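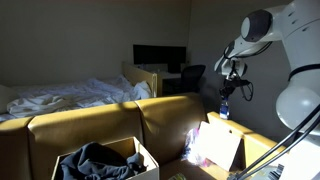
Arm budget, second round -- pictures and notes

Quick page so everyone can see what we're pricing before the July order. More going up when Raed gets round to it. Numbers are mine, complain to me. -- Hiba Darwish

Bedroom, packing boxes. White arm over the couch, small blue thing in the gripper, box of dark clothes lower left. Soft stuff and small stuff in one job, so that's what the gripper quote has to cover.

Arm: Koskela quoted 3000 a month for 2 arms, service included. Umeo is cheaper but shipping not in the price yet. Asked twice.

Grippers: 1000 set aside. Spare fingers come out of that too, dont order seperately.

Cables: look at the lower right corner. Want longer runs and proper clips, Gronness has both. Small money, put it in anyway.

Lights: 2000 if we go with the Drultham kit. Strong sun on the couch back, desk end of the room dim. Raed Twal wants blinds first, then decide.

Still open: stand or table clamp, insurance, who signs. Send changes before noon.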